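How to recover the arm after a protective stop over the tray

This page is for the people who use the taped table in the Fletthorpe lab. In August our arm stopped 13 times while it was moving down to the tray, always in the last part of the descent. We lost two afternoons before we understood the fault, so I write the steps here.

What you will see on the pendant

The message is "joint torque limit" and the log shows code 644. The brakes close and the arm stays where it is. Please do not press "resume" immediately. In our case the second try pushed the fingers into a tray wall and bent one fingertip.

Step 1. Press the red stop button on the pendant you are using. Tell the other people at the table that you will work near the gripper.

Step 2. Check for contact. If the fingers touch the tray, do not pull the tray out by force. Release the stop, choose manual mode at the lowest speed, and jog straight up until there is a free space of 3 cm.

Step 3. Follow the cable from the gripper up to the wrist, then along the links down to the base. This was our real problem. A strap near the wrist had moved, and the cable became too short when the last joint turned — the controller felt the pull and reported it as a collision.

Step 4. Loosen the strap, leave a small loop at the wrist, and close it again. Turn the last joint slowly to both ends of its range. The loop must never become tight.

Step 5. Put the tray back on its taped position and run the Grirkov program without parts, at low speed, before you return to normal work.

If the stop comes again with a free cable, check the payload value. The Jendberg settings file still has the weight of the old gripper, and loading it will bring back the same message.
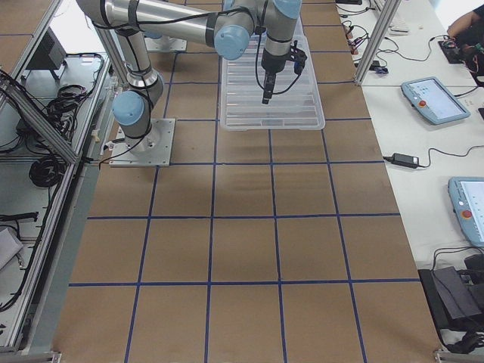

2 min read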